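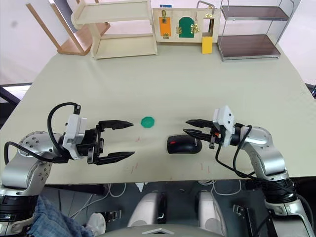

Mouse and green piece on the shared worktable, posted by Fustside_Admin

Facilities Board > Worktables and Surfaces > Red marks on the pale green tabletop

Fustside_Admin wrote:
Members are asked for advice on the short red marks near the front of this table. The surface is to be returned to general use in June. Please state which cleaning product you recommend and whether you have used it on a painted or a laminated top. We have not established which ours is.

plinari_desk wrote:
We recommend a damp cloth and mild dish soap, left in place for 15 minutes. Solvents should not be considered until the finish is known.

m_sebastian wrote:
I must respectfully disagree with the previous reply. Marks of that color on our tables were grease pencil, and soap only spread them. Rubbing alcohol on a cotton pad removed them. Test a corner first.

plinari_desk wrote:
The marks may equally be scratches. The second photograph supports that reading.

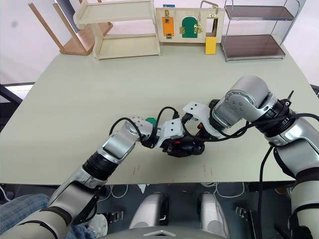

Re: Loose items on the table

TroltusOffice wrote:
Before any liquid is applied, the small items should be put away. The green octagonal piece has four holes and appears to be a button. It belongs in a lidded box. The battery should be taken out of its compartment if the mouse is to be stored for more than 60 days.

m_sebastian wrote:
Sixty days is too generous. Our office removes batteries from any mouse left idle for 15 days, following a leak that ruined two of them.

TroltusOffice wrote:
Our period was set by Mark Anthony Navarro and has given us no difficulty. Each office may set its own. 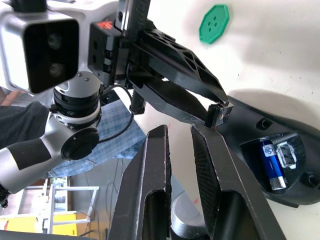

Blue battery in its oval compartment, green button at upper right

Fustside_Admin wrote:
Thank you for the replies. Soap will be tried first, on a corner, and alcohol only if required. The question of the storage period remains open. Does anyone keep a written schedule for batteries that they would be willing to share?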